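Furniture and Room Care, session 4 handout
October 20, 2022
Notes: Nanna Hjaltested

Wood tops and polished floors in the same room. Last time was upholstery, don't mix up the two sheets.

Before you start: clear the top. Everything off, including the stuff you think you'll work around. Dust dry first, soft cloth, with the grain. Then damp cloth, wrung hard. Then dry again right away. No spray straight onto wood, spray goes on the cloth.

Glossy tops show everything. Check for streaks from low down, at the side, against the light. Looking straight down you miss half of them. Near edge gets the most hands and forearms so do it twice. Corners too.

Reddish-brown finishes: test any polish on the underside. Leave 2 minutes, wipe, look. If the cloth picks up color, stop and come ask.

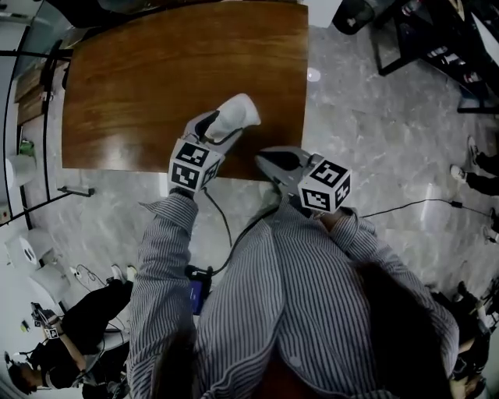
Margaux Texier wants the floor done before the table, as crumbs and dust get kicked up when you mop and land on whatever you just wiped. Fair point for a carpet. On hard floor I still go top down, table then floor, and a last dry pass on the top if it needs it. Either order is ok for the practical as long as you stick to it.

Marble floors, grey and white veined. Plain water or neutral cleaner ONLY. No vinegar, no lemon, no bathroom descaler. Acid dulls the polish and it does not come back with buffing. Two buckets, one clean, one rinse. Flat mop, overlaping strokes, walk backward to the door. Cables and anything loose get lifted first, not mopped around.

Glass partitions: glass first, black frames after with a dry cloth. Lint shows on black. Get the bottom rail, it's where the mop water splashes.

Metal shelving: top shelf down. Take the packets off, wipe, put back same order.
Bins: empty, wipe rim in and out, wipe teh floor under.

Practical is 60 minutes, whole room, in pairs. Florian and Thierry have the key to the cloth cupboard. Bring your own gloves.

For next time read the section on wax vs. oil finishes, and bring one cloth you've ruined.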